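Cups, cups and more cups

January 5, 2022

Happy new year, everyone! I did promise in my last post that I'd write up how the collecting was going before the holidays, and then there was a pudding to make and my sister's kids to entertain, so you're getting it now, with a cup of tea going cold beside me.

For those who've joined since the spring (hello, and thank you for all the kind notes about the garden post), I spend a good part of my working week on a project called Rindulura. We're trying to teach a gripper to tidy up, which sounds grand until you see that tidying up, for us, means picking up one thing and putting it somewhere else. The learning part comes from examples. A person does the job by hand, guiding the gripper through it, the whole go gets recorded, and then the person does it again. And again! The target for the first batch is 2000 goes, and when we broke up for the holidays we had 435 that I'd be happy to show my mother.

I'd imagined the hard bit would be the computing. My own trouble has been with cups. A cup standing upright is a lovely, cooperative thing and you can grab it from nearly anywhere. Tip it on its side and you have to think about which way the rim is facing, whether you're coming at it along its length or across it, and how high to hover before you commit. I like to come in over the middle, slowly, with the fingers almost together until I've got my bearings, then open them up and go down. Theda Ackermann, who shares the bench with me and is far quicker, opens hers early and swoops. We argued over whose way was proper for most of a morning and then agreed to keep both, as the model ought to see more than one person's habits.

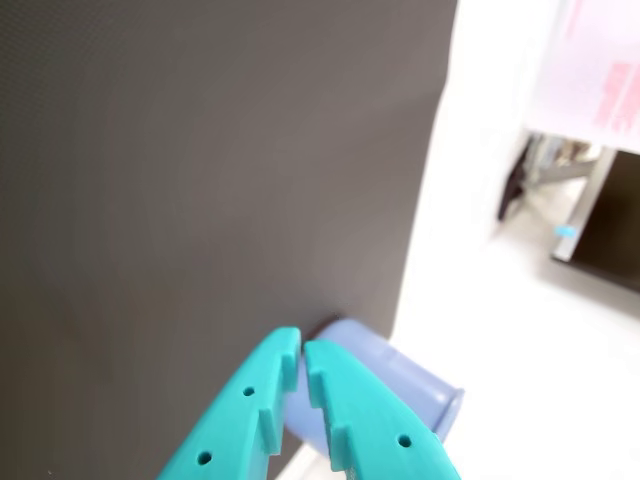

Photo: Theda Ackermann / Rindulura

I'm very fond of those turquoise fingers, with the little steps down the inside edges. The cup is the periwinkle one, my favourite colour of the lot, lying over with its rim pointing away to the lower right. Having it tucked up against the dark panel makes it a fussier grab than having it out in the open, so we've started writing "against panel" in the notes for those goes and keeping them as their own group.

Oh, the notes. I could go on about the notes (and my husband will tell you I do). We keep a plain spreadsheet, which we call Koletus after a joke that's too long to repeat, and every go gets a line: who was driving, which object, how it was lying, and whether it ended up where it was meant to. The fumbles get a line too. I was all for deleting them at first, out of pure vanity, but a fumble followed by a good recovery is worth having, and we now have 62 of those set aside. The ones where I simply lost the plot and put the controls down have gone in the bin.

If you're thinking of trying something like this at home or at your makerspace, my advice is to change one thing at a time and to stop before you're tired. I do 22 goes and then get up and walk to the kettle. When I've pushed on past that, I've watched the recordings back and seen myself getting sloppy, all jerks and shortcuts, and a model will happily learn those as well.

February is meant to be bowls. Theda wants to start with the shallow ones and I want the deep ones, so I expect there'll be another morning lost to that. I'll let you know who wins, and I still owe a few of you the pudding recipe, which I haven't forgotten.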